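The play kitchen is open again at the Sketton toy library

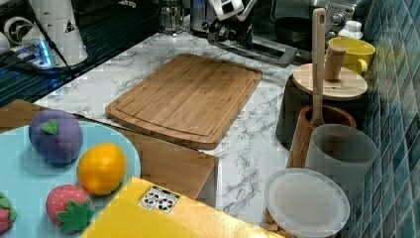

After what felt like a very long winter of packing things into boxes and moving the boxes from one cupboard to another, our pretend cooking corner is back in use, and I can't tell you how pleased we all are. Those of you who came along in the early days, when we had a tea set and a tablecloth and not much else, will know how far it has come! We open at 10 each morning in March, and the kitchen stays out until we start clearing up for lunch.

The soft fruit has been the great success so far. There are plush strawberries with green leafy tops, and a purple fruit with a little felt leaf that has been called a plum, an aubergine and (by one very firm young lady) a beetroot. We have decided it can be whatever the cook says it is. They live on the light blue plate between sessions, and if you could help your little ones put them back there at the end, it makes setting out so much quicker the next day.

We have also moved over to a proper bamboo chopping board, the sort with a groove round the edge for the juice. I was in two minds about this, as it is a good deal heavier than the toy one, but the children do seem to treat it with more respect, and there is something very satisfying about watching a three-year-old arrange a strawberry in the exact middle and stand back to look at it. Please keep it for pretend food only. We have a separate board for the real snack fruit, and it lives on the high shelf with the beakers.

A word about washing. The plush pieces go home in a net bag with one family each fortnight for a cool wash, and they need a good 2 days to dry through, strawberries especially – they hold on to water like sponges. The smooth orange-yellow one only wants a wipe with a damp cloth, so please don't put it in the bag with the others. The rota is pinned up by the coat hooks and there are still gaps towards the end of term.

Several of you have asked whether we would like more bits and pieces for the kitchen, and the answer is yes please, within reason. Clean tubs with lids that fit are always wanted, and so are plastic cups, wooden spoons and anything a child can stir, tip or fill. We are well off for saucepans. If you have soft vegetables at home that are no longer played with, we would love some carrots or peas, as our shop game is a bit heavy on the fruit at present. Leave them in the crate inside the front door with your name on, in case we need to ask you anything.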